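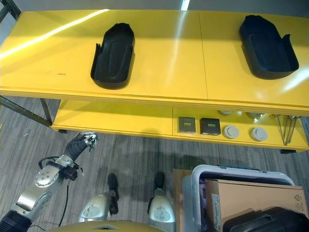 Okay, I'm finally home from the organ rally and my ears are still ringing in the key of G. Thread! I have so much to say about this thing and I've been saving it up since the parking lot.

If you're new here: every May our band organ club gets together at Jimusham Park and plays fairground organs at the public from breakfast until the park closes. Big ones on trailers, little ones on baby carriages, one that lives in the back of a bread van. You walk from one to the next with an ice cream. That's the whole event and I love it so much.

I've been a member for 11 years and this was the first rally where I brought my own instrument instead of just hanging around other people's. Some of you have followed the whole saga of the crank organ in my dining room. She went! She played! She only stopped once, and that was me, I let go of the handle to wave at someone.

Setup starts at 7 in the morning and I got there way too early, so I got to hear the Musano warm up with no one around. It's the big one with the carved front and the drummer boy who turns his head. They run a scale through it first, bass pipes up to piccolos, then they let it have a march. Birds went everywhere. I stood there with my coffee grinning like a fool.

A word about the drummer boy. He had a new arm this year and he was hitting the snare a hair ahead of the music all morning. People kept going over to tell the owners. They knew! They'd known since Pennsylvania! By lunch they had it fixed and he was right on the beat, and the folks sitting on the hay bales gave him a round of applause.

The schedule said each organ gets the "solo hour" in turn while the rest stay quiet, which is a great system on paper. The bread van has never read the paper. The bread van plays when the bread van feels like it, and this year it felt like it in the middle of a very sad waltz at the other end of the field. You get used to it. From the picnic tables you could hear both at the same time and my niece said it sounded like a carousel falling in love with a different carousel.

Speaking of the sad waltz - it's called Primska and if you've never heard it, go find somebody with the roll. It starts out so plain you think it's going to be boring and then the counter-melody comes in underneath on the cellos and oh boy. I've been trying to get a copy for my crank organ for ages but it needs more notes than I've got. (I have 20 notes. It's like texting with mittens on.)

So here comes the best part of my weekend. I was eating a hot dog behind the trailers when Kinga Veres sat down next to me. If you're in this hobby you know who she is, and if you're not, she arranges music for small organs and punches the rolls herself at her kitchen table. I have four of her rolls. I play them till they're soft.

I told her about my Primska problem and she asked which notes I have. I said the standard ones but no F sharp in the bass. She thought about it, took my napkin, and started writing. She took the F sharp out and handed it up to the melody side for one bar, and then she hummed it to me over the noise of a Sousa march. It works! You'd never miss it!

I've got the napkin here. There's mustard on it. I'm going to frame it as soon as I've copied it out.

She wouldn't take money for it either, she said to send her a recording when it's punched and to please play it slower than I think I should. Noted. I play everything too fast, my arm gets excited.
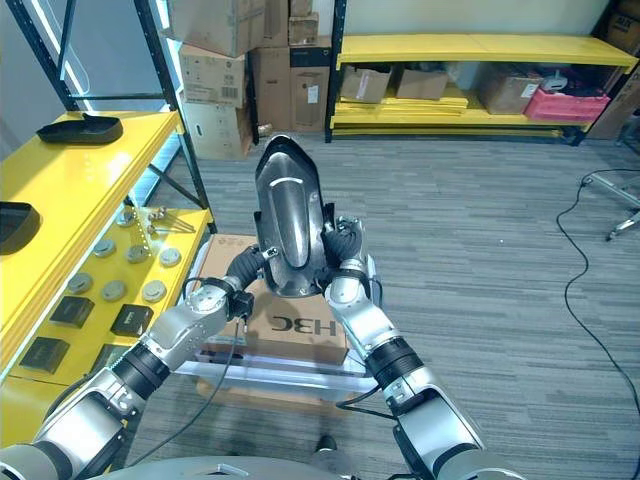

Back to the afternoon, because I haven't told you about the parade. All the hand-cranked organs line up by the boathouse and walk the loop around the pond, playing whatever they've got. Nobody agrees on a tune ahead of time. You'd think it would be horrible and there are stretches where it sure is, but then you come around the bend under the trees and for a few seconds three or four of them drift into the same key, and everybody along the path looks up.

I walked behind a man with a monkey puppet and in front of a couple in matching striped vests who've done it together since they were dating. She cranks, he hands out the candy, and they switch at the footbridge. The switch is very smooth. They don't lose a beat. I want that level of teamwork in my life.

Tips for anyone thinking of doing the pond loop next year:

Tape your tune book shut on the windy side.

Gloves. Fingerless are fine.

There's a bump right after the footbridge and it will knock your bellows cloth loose if you take it at speed. Ask me how I know.

Dogs either love it or they need to sit down and think for a minute. Give them room.

Then supper, over in Ingvarsson Hall. Long tables, paper tablecloths, you get a ticket and you line up. Chicken and biscuits or the bean casserole. I had both and I'd do it again. The pie table ran out of rhubarb before my row got called and I'm trying to be a grown-up about it. The cherry was very good.

We always do a little program after supper. This year it was old home movies of the first few rallies, back when they held it in somebody's pasture. No sound on the film, so one of our members sat down at the little chapel organ and played along live, guessing at what the people on screen were hearing. There's one shot of a kid in a paper hat dancing all by herself in front of a trailer, really going for it, and a voice behind me in the dark said "that's me." Whole room melted.

They announced the total at the gate too: 700 people came through! On a day when it was supposed to rain! For a club that used to be thrilled when the folks camping next door wandered over, that's pretty amazing. A lot of them were families who'd just come for the swings and stayed all afternoon.

My favorite visitor was a little boy who wanted to know where the music was kept. I opened the side of my organ and showed him the paper going over the bar and the holes lining up. He watched one entire tune without blinking. Then he asked if I could put his name in it. I told him I'd have to find out what his name sounds like. He said "loud."

I let anybody crank who wants to, by the way. There are owners who don't and I get it, those instruments are old and worth more than my car. But mine's a kit and I built it, so I know how to fix whatever goes wrong. One grandma took a turn and would NOT give the handle back. We played through the whole box of rolls. She had perfect rhythm, way better than mine.

Things I bought at the swap tables even though I said I wouldn't: 2 rolls of polkas, a jar of the good leather glue, a brass bell with no clapper, and a postcard of a fairground with an organ so tiny in the background that I need a magnifying glass to enjoy it. No regrets. I may have a regret about the bell.

A few people asked how to join. You don't need to own an organ! Most of our members don't. You can just like the noise. Dues get you the newsletter, the supper discount and a vote on the closing tune, and the vote gets heated, let me tell you. I've lost it every time. I'll be campaigning for Primska again next year and I now have a napkin to wave around.

The closing tune, for the record, was the same galop as always, on every organ at once, with the bread van starting early. People sang to it even though it has no words. Then all the blowers shut off one by one and you could hear the frogs on the pond.

Today I'm cleaning grass out of the wheels and looking for my punch. I'll post a recording of the waltz once it's done. Kinga, if you see this, I promise I'll play it slow. Slow-ish.

Oh, and to whoever left a blue casserole dish with a glass lid in the hall kitchen: it rode home with me, it's been washed, message me and I'll get it back to you.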